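Budgeting for a table-clearing arm – is the quote missing anything?

Posted in Small Workplace Equipment

Kenna Tosh
We run a small coffee counter and I've been asked to put numbers together for an arm that picks up mugs and cups and takes them to a wash rack. The quote from Sendemis is $3,553 for the arm, with the gripper, wrist camera and a fabric cover listed as extras. A second seller, Plellska, wants $100 a month on a lease and won't tell me what happens when the lease ends. I have until Friday to send something up. What am I leaving out? I don't fully believe either price.

2 replies

Ruairi Cowie
You're right not to believe it. The arm price is the part they want you to look at. Ours went up by $1,907 before it had lifted a single cup, and most of that was the gripper, mounting plate and a second set of fingers. Ask for one total, in writing, with everything needed to do your job on your tables.

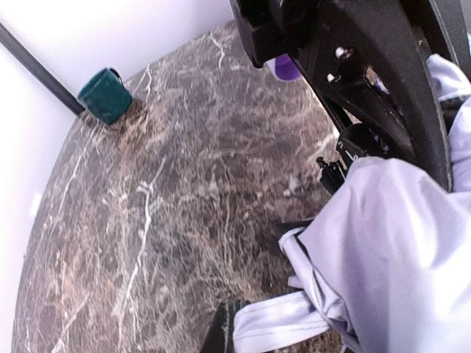 Fingers are where I'd put the money first, and where sellers are vaguest. Ask which cups they tested with, then ask to see yours. A teal mug with a handle and a purple cup on the same marble-patterned table are two separate problems as far as a grip is concerned, and a demo with one tidy stack of identical cups tells you nothing about either. Get the camera tried on your own tabletop too. A busy surface full of pale veins and dark blotches may be fine, but I'd want it shown to me before I signed.

Covers: price two. One will be in the laundry. And check whether the cover leaves the gripper free to move – the salesman for ours had no idea and had to call someone.

As for the lease, no end terms means no deal. I wouldn't even put it in the comparison.

Eilidh Paterson
Depends how many cups you get through really. We looked at the Imai one in August and decided a cart was cheaper. A person still has to wipe the tables so I never saw where the saving was supposed to come from??

Kenna Tosh
Thanks both. Sendemis now say fingers are "configured after purchase," so I've asked for that in dollars. Eilidh, I did wonder about the cart. I'm putting it in as the first option and the arm as the second, with a paid trial on our own tables before anyone orders. If they refuse the trial I'll say so in the write-up.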